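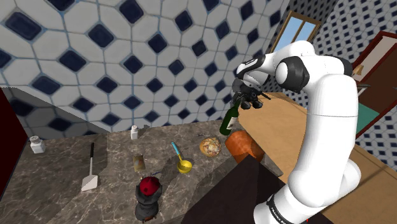

Kwan-ho reckons you should set the hook the second a trout touches the fly, and I used to fish that way too! With a dry fly, though, I'd like you to wait until the fish has turned down (say "Moges Creek" under your breath, that's my trick), then lift the rod smoothly.

For next week, read page 158 on leaders and practise the 11 o'clock stop on the grass. Barbless hooks only at Rulirora, please, and bring your licence.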